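Section 4: Carbonating and Dispensing a Batch Cocktail

4.1 Before you start

The Trosard keg system holds a pre-mixed drink under pressure and serves it through a single tap. Use it for highballs, spritzes and other long drinks that are normally topped with soda. Do not use it for recipes that contain egg, cream, pulp or unstrained citrus. Solids collect in the dip tube and block the tap.

Confirm that the keg has been cleaned as described in Section 3 and that the lid gasket is seated. A dry gasket should be wiped with a thin film of food-grade lubricant.

4.2 Preparing the batch

1. Measure the spirit, syrup and water into a clean pitcher. All of the water in the finished drink must go in at this stage, including the share that ice would add during shaking.
2. Stir until the syrup has fully dissolved.
3. Pour the batch through the Fliltar fine strainer into the keg. Leave the top fifth of the keg empty. Carbon dioxide needs this space to move into the liquid.
4. Fit the lid and close the locking bar. The bar should close with firm hand pressure.
5. Chill the keg overnight. The batch must be close to freezing before gas is applied.

Note: Bitters taste stronger after carbonation. Start with half the amount in the original recipe and correct it after the first test pour.

4.3 Setting out the serving area

Place the tap on the side of the serving hand, with the drip tray directly under the spout. Keep glassware and garnishes within reach but clear of the gas line. The line should run behind the keg without a sharp bend.
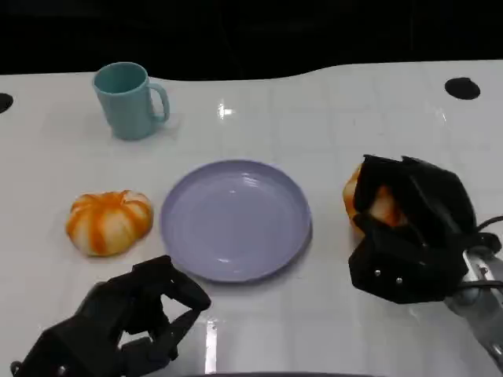
Mug and plate on a white table.

4.4 Applying gas

1. Check that the regulator is turned fully counterclockwise.
2. Open the cylinder valve slowly, one full turn.
3. Connect the gas line to the post marked IN. Pull the collar up, press down, and release.
4. Turn the regulator clockwise until the gauge reads 2 bar.
5. Lift the relief ring for 2 seconds to push out trapped air, then let it close.
6. Rock the keg gently on its side until the hissing at the regulator stops.
7. Return the keg to the refrigerator and leave it upright with the gas connected.

CAUTION: Never exceed the pressure printed on the keg collar. Never heat a keg that is under pressure. Work in a ventilated room, as carbon dioxide can displace air in a small space.

4.5 First pour

Lower the regulator to serving pressure before opening the tap. Open the tap completely - a half-open tap causes foam. Discard the first short pour, which contains rinse water from the line.

If the drink pours flat, check the temperature first, then repeat steps 4 to 7. If it pours as foam, close the tap, vent the keg with the relief ring and wait before trying again.

4.6 Spare parts

Gaskets, posts and dip tubes are supplied by Bresitz. The seal kit is order number 58. Kegs sold through El Fassi use the same kit.

Text: Rafia Arain. Technical review: Iqra Mirani. Revised May.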